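Prindcombe Record Archive
Cataloging Group, minutes of July 21, 2020
Chair: Aurélien Riviere

1. Previous minutes
Approved with one correction. In item 4, "matrix number" should read "catalog number."

2. Cheung collection
Intake of the 78s is complete. 19 discs have label damage and stay in quarantine shelving until regraded. Shellac is to be stored upright, with no mixed sizes in one box.

3. Grelten 10-inch series
Two runout variants confirmed, hand-etched and machine-stamped. Both will be listed under one parent entry. Riviere to amend the entry and attach transcriptions of the etchings.

4. Inner sleeves
Dririer polyethylene-lined sleeves adopted for all LPs received since January. Original printed inners are kept behind the disc, outside the new sleeve. Reorder level set at 15 packs.

5. Grading terms
The term "near mint" will no longer be used for sleeves with ring wear of any degree. Spindle marks are recorded separately from surface grade.
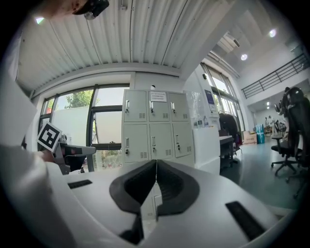

6. Seam splits
Splits are entered by edge and length, with the gap described as open, narrow, or closed. "Narrow" means two edges that nearly meet but leave a visible line, as between the two black ribbed pads. Splits longer than 3 inches are entered as open whatever the gap. Existing entries will be changed only when the sleeve is next pulled.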